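Subject: Re: [gripper-cell] Wrist camera washing out after lunch, fingers slipping on shiny caps

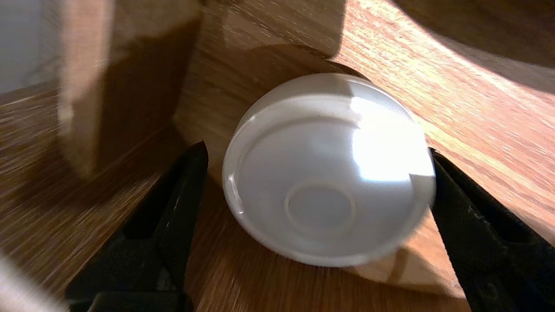

Hi Boonmee, hi all. Oh, I am so glad you asked this one, because I spent most of February on exactly this and the cell now runs like a dream! Ours is the small bench cell at Taller, one arm, a two-finger parallel gripper and a little camera up at the wrist, and it sits on a table where the afternoon sun comes right in. Our fix came in two parts, the light and the fingers, and I'd start with the light. Look at the right half of the milky plastic dome between the fingers and you'll see a big hard-edged glare patch that nearly wipes out the surface. The little molded ring lower down on the face is what we use for finding the center, and it still reads fine there. If the glare slides over it, though, the locator goes hunting along the rim and gives you a center that is way off to one side. Does that sound like your trouble?

Boonmee Prasertsri wrote:

> We moved our cell to the bench by the window and since then
> the wrist camera has been a pain. Mornings are perfect. After
> lunch the locator loses the white caps maybe one time in every
> few, and when it does find them the grip is a bit off and they
> twist in the fingers. Dark parts are fine all day. I have
> re-run the hand-eye calibration twice and it comes out clean
> both times. I'm wondering about new finger pads, or a
> polarizer, or just giving up and moving the bench back. What
> are other people doing with shiny white parts? Also, how often
> do you all clean your fingers? The manual only says
> "regularly".

OK, so first, please leave your calibration alone! It's clean, it told you so two times, and every time you redo it you get one more chance to bump something. I did the same thing in the first week and ended up chasing my own tail.

What you want is to lock the exposure. Out of the box our camera was on auto, and auto looks at the whole view. Our table and fixtures are wood, so when the sun is on them you get bright golden wood next to deep brown shadow, with two black fingers right in front. The camera tries to please everyone and the white part pays for it. I set mine like this:

Put your whitest part in the fingers at the worst time of day. For us that's 3 in the afternoon.

Turn off auto exposure AND auto gain. I forgot the gain the first time and it quietly undid all my work.

Bring the exposure down until your locating feature has a clean edge. Don't try to save the glare, it's a lost cause, just let it blow out. Our value came to 349 in the driver's own units. Yours will be different, but it gives you a place to start looking if you have the same Cluvach camera board.

Go check your darkest part with the same value. If it drops out, save a second setting for the dark parts and switch by recipe. Stelios Antoniadis wrote our switch, it's tiny, and he says he's happy to share it with the list.

Then the second half, which I think is your twisting. With the center off, the fingers close on the dome a little high on one side and it rolls. Fixing the exposure took care of most of it for us, but the rest was dirty fingers. You can see small pale specks and scuffs on the inner faces of ours. I used to think that was just wear and ignored it. Now I wipe them with a lint-free cloth and alcohol at the start of every shift, let them dry, and then run a fingernail over the inner faces. If I can feel a scuff, I swap the finger. If I can't, it stays.

While you have the fingers off, do this too: check that both tips meet at the same height. Close the gripper slowly on a strip of paper and tug. It should hold evenly across the tips. Ours held hard on one side and let go on the other, and the cause was one mounting screw that had backed out a hair. I put a drop of medium threadlocker on it and it has been solid ever since. We're past 1000 picks on this set and I love it, it's such a satisfying little machine when it's happy.

About the polarizer: Michalis Drakos tried one on the Skerero cell and liked it a lot for flat parts. On curved ones it helped at some wrist angles and did nothing at others. I'd do the exposure first, it's free! A strip of matte card clipped on the window side of the fixture is also worth five minutes of your time. It's ugly and I have no plans to take it down.

And don't move the bench back yet. If you can run in that light, you can run in any light, and I'd rather have a cell that doesn't care where the sun is.

One thing I still haven't solved, so maybe somebody here has. When I re-seat the fingers after cleaning, my tool center shifts by a small amount and I have to touch off again on the pin. I'm using the plain slotted mounts. Has anyone gone to doweled ones? Charalambos, didn't you have a set made at Sfakianakis? Were they worth the wait, and did you need to re-drill the jaws?

Boonmee, send me your exposure value when you have it, I'm keeping a list.

Cheers,
Orestis Tzavaras
Taller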